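Setting up a fruit spot on a small table

Clear the tabletop and wipe it down. Push the wire shelf back until it touches the wall and check that it sits flat. Mine goes in the middle, but a corner works too.

Put the basket in front of the shelf, a little left of center. Leave room on the right for fruit you haven't sorted yet.

Check each apple for bruises and soft spots before it goes in. Eat the marked ones first.

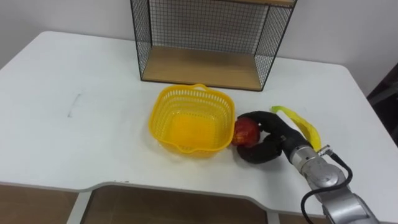
Put the heaviest fruit on the bottom and keep it to two layers. Wash the basket when you refill it.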